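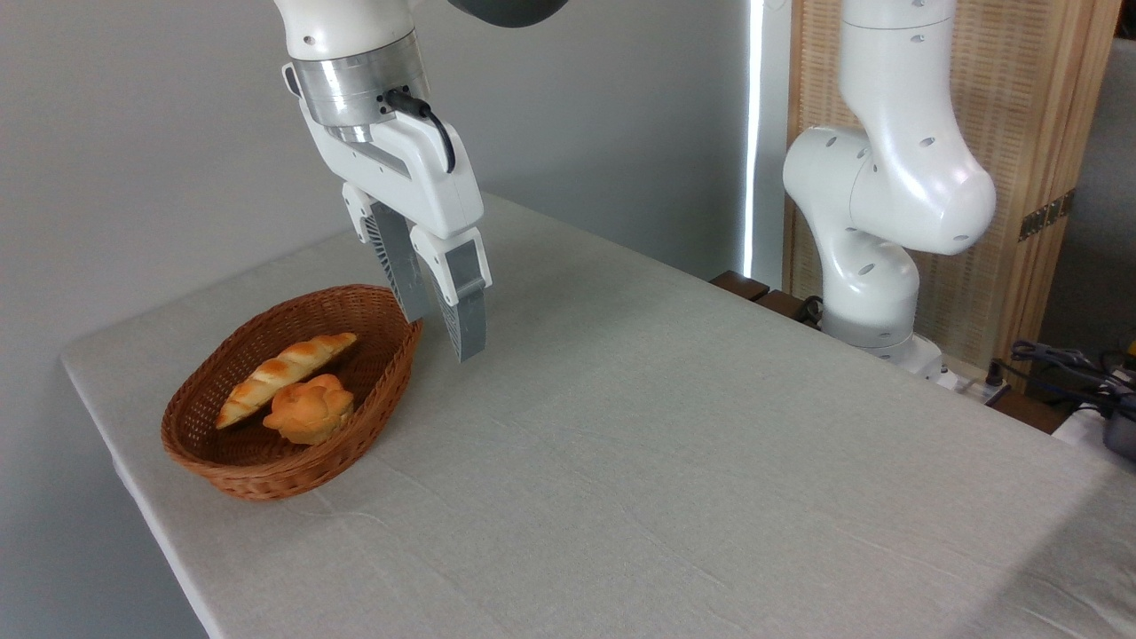 Flardale is a wood of 256 acres on the north side of the Dumell valley, and the Flardale Tree School is the small, muddy, very happy outfit that teaches in it. We run courses on native trees and old woodland for anyone who wants to know more than they did when they parked the car.

It began with Dindo Umali, who had spent years measuring yews and limes for other people's surveys and wanted to show somebody the trees themselves. He borrowed a barn from the Gashi estate, put a card up in the village shop and got 7 replies. Azra Ionescu was one of them. She came for the lichens, stayed for the small-leaved limes, and now runs the whole teaching side with Dindo, plus the nursery beds behind the barn.

## The wood

The limes are what we're proudest of. They grow along the wet ground by Jallell Brook, mixed with alder and a good deal of ash, and a few of the coppice stools are so wide that a whole class can stand round one and still have to shout. Higher up, the soil turns thin and stony and the wood changes completely: sessile oak, rowan, bilberry underneath, and one enormous wild service tree that Azra will take you to see whether it's on the timetable or not (it's worth the climb!).

Ash dieback has opened up the lower slope a lot. We leave most of the dead ash standing where it's safe to do so, and the woodpeckers and beetles have moved in with great speed. Hazel is filling the gaps, and in June the foxgloves there are wonderful.

## What we teach

- Trees in leaf, and the much harder winter course on buds and bark
- Reading a wood: old banks, pollards, charcoal hearths, ditches
- Coppicing with hand tools
- Growing trees from local seed

Groups are small, with 4 people to a tutor on the tool days. The nursery sends out 400 young trees a year to farms and schools in the valley, all from seed gathered at Flardale -- lime is fussy and keeps us humble, but the rowans do beautifully.
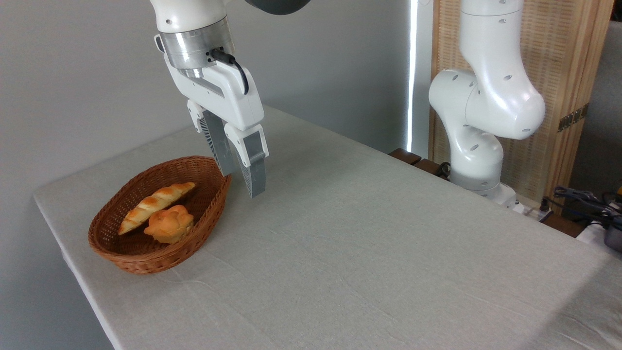
**Do I need to know anything about trees before I come?**

Most people start with none at all, and the leaf course assumes you can't tell a hornbeam from a beech. Bring boots and a hand lens if you own one; we have spare lenses in the barn.

We meet at the barn at 9.30 in the morning, at the top of the Gashi track. The lower gate sticks, so give it a good shove.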